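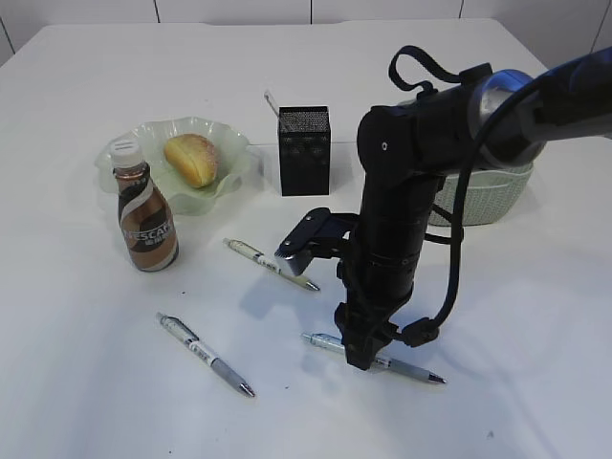 Bread roll and Nescafé on the white table.

Project Report: Turning a Used Shipping Container into a Drying Room for the Cuesta Garden

What I was trying to do

The student garden at Cuesta grows a lot more herbs, garlic and seed heads than it has anywhere to dry. Up to now everything got hung in the potting shed, which has a roof that lets in rain on one side and mice on all sides. The garden had been given a used steel container by Vulasen, a container yard that was clearing out its older stock, and my project was to work out how to turn it into a proper drying room and then do as much of the conversion as I could before the end of the term.

The container already had a name when I got involved. Somebody had painted DUDUS on one of the doors in blue house paint, so it's Dudus in my notes and Dudus in this report.

My supervisor was Emese Bárány, and I shared the building work with Magdolna Halász, who was doing her own project on the garden's rainwater tanks and traded me hours. (I owe her a lot of digging.)

What a drying room needs

I started out thinking this was a heating project. You want stuff dry, you make it hot, done! Emese sent my first proposal back with one comment on it, which was "where does the water go?" and I spent an embarrassing afternoon realizing I had no idea.

When you hang a load of fresh mint in a closed steel box, the water leaves the mint and goes into the air. If the air doesn't leave, the water ends up on the coldest thing it can find, and in a container that's the ceiling. Then it drips back onto the mint. People in the container trade call this container rain, and it's a known headache for anyone shipping coffee or cocoa or anything else that holds moisture.

So the project turned into an air project with a bit of heat attached. What I needed was insulation on the inside so the steel wouldn't be a cold surface facing the room, a way for fresh air to get in low, a way for wet air to get out high, and a small heater for damp days.

Planning

I drew the layout in Planby, because the department has it on all the lab computers and it lets you drop in a container shell with the corrugations already modeled. I'd say Planby is great for arguing with people about where a door goes and pretty bad for anything thin. It kept snapping my vapor barrier to the wrong side of the studs, and I didn't catch that until I had already printed the drawings and taped them up in the shed. If you use it, zoom way in on every wall before you print.

The first layout had a wall partway down the container, splitting it into a drying end and a storage end. I liked it a lot. Magdolna looked at it and asked how I was going to get a drying rack around the corner, and we went out and tried it with a rack and some chalk on the floor, and you can't. The wall went. Storage is now a set of shelves beside the doors with a curtain over it.

We also had to pick a spot. The garden wanted Dudus up by the gate where people could see it. I wanted it behind the greenhouse, where it would get afternoon shade and where the trench for the power cable would be short. I won that one mostly by offering to paint it.

Getting the shell ready

This was the least fun part and I'd tell anybody starting a project like this to leave way more time for it than they think. The outside looked rough, but that turned out to be mainly dirt. The problem was the floor. Older containers have hardwood plywood floors that were often treated with insecticide, and ours had lost its data plate, so there was no way to look up what had been used. Since food was going to hang over it, Emese wouldn't let us just sand it and carry on.

We had two options, rip it out or seal it. Ripping it out means drilling out a screw every few inches along every cross member, and half of them had rusted solid. I tried one row and broke every bit I had. So we swept it, cleaned it, let it dry out with the doors open, sealed it with an epoxy coating and put a new sub-floor on top. You lose a bit of headroom. I'm fine with that, I'm short.

Rust came next. I went around the inside with a flashlight while Magdolna closed the doors on me, looking for pinholes. It's a very good test and a slightly creepy one. I found a few near the bottom rail and one bigger spot by the corner post, and we had those patched by the campus metal shop. The metal shop also cut the vent openings, because I'm not signed off for the plasma cutter.

Insulation

I looked at spray foam, rigid board and mineral wool. Spray foam is what most people seem to end up using in containers, and I get why. It sticks straight to the steel and fills the corrugations, so there's no air gap for moisture to hide in. It also needs a contractor, and the garden's whole budget for materials was $633.

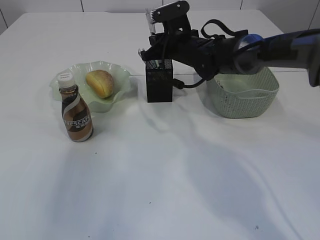 That number drove pretty much every choice from then on. Rigid foam board was the compromise. We cut it to fit between wooden studs, glued it to the high parts of the corrugations and filled the edges with canned foam. Then came a taped vapor barrier on the room side, then plywood. On the ceiling I used two layers with the joints staggered, because the ceiling is where the rain happens.

The taping took forever. I did one whole wall with the cheap tape and came in the next morning to find it peeling off in long curls like old wallpaper. The studs were dusty and I hadn't wiped them. I wiped everything, bought the better tape and did it over. I'm putting this in the report even though it makes me look dumb, because the cheap tape came out of the same budget as everything else and the next student should know.

Air and heat

Fresh air comes in through two low vents on the greenhouse side, with steel mesh behind them for the mice. Wet air goes out through a fan mounted high on the opposite end. The fan is wired to a humidistat, so it kicks on when the room gets damp and shuts off when it isn't needed. My first setup had the fan on a simple timer and I wasn't happy with it. It ran at night when the outside air was wetter than the air in the room, so basically I was paying to bring the fog in.

The heater was the part where I had to ask for the most help. I had found a nice wall unit secondhand, and it wanted a 240 volt supply. The greenhouse panel didn't have a spare breaker for that, and the electrician gave me a look when I asked about it. What we do have is a regular 15 amp circuit, so that's what Dudus runs on, with a small plug-in oil heater that sits on a tile in the corner. It isn't powerful. With the insulation it doesn't need to be, and on dry days we leave it off altogether.

I did think about a little pellet stove, and I still think it would be a cool follow-up project (the woodworking class throws out a crazy amount of sawdust). But a stove inside a small steel room full of dried leaves made everybody nervous, me included. If someone picks this up, I'd put the burner in its own box outside and duct the warm air in.

Testing

We hung the first real load in August. It was mint, oregano and some garlic that should have been pulled earlier. I put a cheap humidity logger at each end of the room and one up by the ceiling, 3 in total, and read them in the morning and again at 4 p.m.

The ceiling stayed dry, which made me so happy I took Magdolna in to touch it. The end by the fan dried faster than the end by the doors, and you could tell just by crumbling the leaves. We fixed some of that by moving the racks away from the wall so the air could get behind them, and some of it by swapping the racks around halfway through. The garlic was slow no matter what I did. I think it would be better off in braids than in trays, but I didn't get to try it.

One of the loggers quit during the second load, so I don't have a full set of readings for the door end. I've left the gap in the chart instead of drawing a line across it.

What I'd do differently

I'd talk to the electrician before buying or even looking at heaters. I'd also do the floor before anything else gets carried inside. We moved the same pile of foam board in and out of Dudus so many times that the corners were wrecked by the time it went up.

I'd also leave more room around the doors. The big container doors are heavy, and opening one every time you want a handful of oregano gets old fast. A regular side door would be a huge improvement, and the metal shop says they can cut the opening if the garden buys the frame. Emese wants a drawing of that with the steel reinforcement around the opening worked out, since cutting a hole in a corrugated wall takes away some of what's holding the roof up. I've started one in Planby and left it in the project folder under "side door".

Still to do

The door end needs a small circulation fan. The outside needs its second coat of paint, which I did promise. The door gasket on the left side has a split in it near the bottom, and I've stuffed it with foam for now, but it needs a real replacement before winter. Vulasen told me they can pull one off a scrapped unit if we bring them the measurements. Magdolna has the key to the shed, and the leftover tape (the good kind) is on the shelf behind the curtain.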